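Task 4: Turning brochure pages by remote control

For our project at Alvarado we teach the arm by teleoperation. One person drives, the other keeps notes.

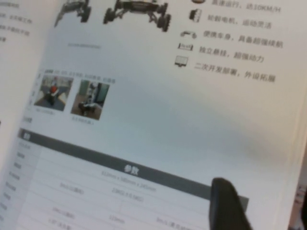 Wrist view, with a gripper finger over the parameter table.

Paper was harder to handle than we expected, and in March we changed the task to small, slow movements. We saved 81 demonstrations.
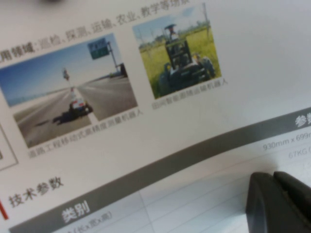 Wilson Tello asked whether we should keep the failed attempts too, and he advised us to label them separately. We have labeled 11 until now.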